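Neridcombe Adult Learning
Home Skills, Unit 2: Folding and Storing Clothes
Handout for the Monday group

What this session covers
Last time we dealt with sorting and airing. This handout goes with the practical on folding, and you will want it again for the drawer exercise at the end of the unit. The page numbers in brackets refer to the course folder.

Setting up
Work on a bed or a large table. A bed is kinder on the back if yours is high enough, and most people have more bed than table. Pull the sheet flat first, as ridges underneath end up in the clothes. Bring things over a few at a time and keep the finished pile somewhere else, on a chair or a chest of drawers.

Empty all pockets before you start. Do up zips and the top button on anything that has them.

Terms
Waistband: the top edge of trousers or a skirt. It may be flat or gathered on elastic.
Rise: the distance from the waistband to the crotch seam.
Hem: the turned and stitched edge at the bottom of a leg, sleeve or body.
Hand: how a cloth feels and behaves when you pick it up. A cloth with a soft hand will slump and needs fewer, larger folds.

Trousers with a flat waistband
1. Hold by the waistband and shake once.
2. Lay one leg on top of the other, seams matching.
3. Tuck the point of the seat in so that the long edge is straight.
4. Fold hem to waistband, then in half or in thirds to suit the drawer.

Trousers with a gathered waistband
The elastic pulls the top in, so the waist is always narrower than the cloth under it. Do not try to stretch it flat. Lay the trousers down, smooth from the hips towards the hems with the side of your hand, and let the gathers sit as they like. Then fold as above, but finish with the waistband on the inside of the parcel.

Crinkled cloth is meant to be crinkled. Take out the big creases by hand and leave the small ones alone. Ironing will flatten the texture and it may not come back until the next wash. With stripes, use one stripe as a guide for the long fold. It need not be perfect, particularly if the stripe itself is uneven.
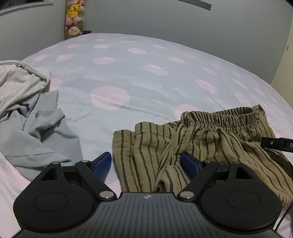
Fig. 1. Striped trousers with a gathered elastic waistband, before folding.

Knitwear
Always fold, never hang. Sleeves go across the back, then fold the body up from the hem in two. Thick edges make a pile lean, so turn every other jumper round.

Drawer exercise
Measure the inside depth of one drawer at home. The practice drawer in the Asante room is 134 mm deep, and a folded parcel stood on its edge should come a little below the top. Fold five items to fit your own drawer and note which ones needed a second attempt.

Bring your notes to the next session, along with one item you find awkward. Spare copies of this sheet are in the tray outside room 67.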